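Review: Bastos replacement pad and pin kit for two-finger hand-held grippers
Posted 7/1/19

We run two hand-held two-finger grippers at the Ulville bench, used as a pair for sorting small mixed goods into and out of a cardboard box. The old pads had gone glossy at the tips and one linkage had side play, so in January I ordered the Bastos kit through Landum. It has now done 3000 grasps on each unit, which is enough for a fair opinion.

The kit comes with 16 pins, a bag of clips, pads for two grippers and a folded instruction sheet. The sheet covers the pads well and the pins badly. It gives no order for pressing the pins out. Start with the outer joints and leave the large pivots by the body until last, or the bars will swing and scratch the housing.

Fitting took me 88 minutes for the first gripper. The second went faster. Old adhesive has to come off completely before the new pad goes on; alcohol and a plastic scraper will do it.
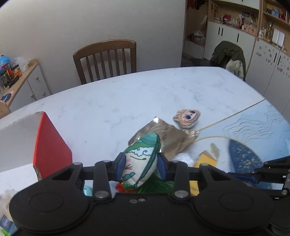
Grip on fabric is the main gain. With the old pads I had to close hard on anything stuffed or embroidered, and the item tended to roll toward one side. The new surface holds at a lighter squeeze. Foil and thin clear plastic are still the weak point - the pads slide on a taut wrapper, and I saw no real improvement over the Claldale pads we had before.

Alignment needs care. Close the fingers on a strip of paper and pull it from the top, then from the bottom. If the drag differs, reseat the pad before the adhesive sets. I skipped this on one finger and had to redo it.
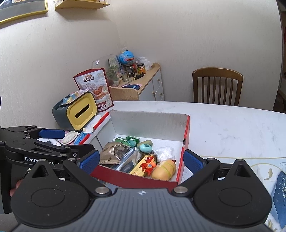

Dust settles on the black housings and works its way toward the joints. We wipe both units down at the end of each shift and check the pins every 6 days. One clip has worked loose so far and was pushed back by hand. Do not oil the joints. Oil gets onto the pads, and cleaning it off takes longer than the wipe-down.

Good: pad grip on soft goods, pin fit, enough spare clips.
Bad: instruction sheet, performance on foil, pads not sold separately.

I would buy it again for the pads. If your pins are still tight, leave them in.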